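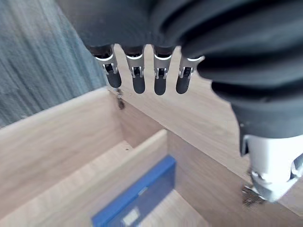 Home Support Manuals Storage
2 min read

4. Fitting out the Murum storage unit

Applies to Bernell part no. 2934, light wood finish. Complete section 3 (wall fixing) first.

4.1 Wipe the top surface and side panels along the grain with a dry cloth.

4.2 Load the lowest compartments first. Heavy items go at the bottom.

4.3 Place items flat against the side panel - do not wedge them in.

4.4 Check that nothing sticks out past the front edge.

Note: Felt liners (part no. 556) are sold separately.

CAUTION: Maximum load on the top surface is 60 kg, spread evenly. Do not sit or stand on the unit.

4.5 Recheck the wall screws after loading and again each December.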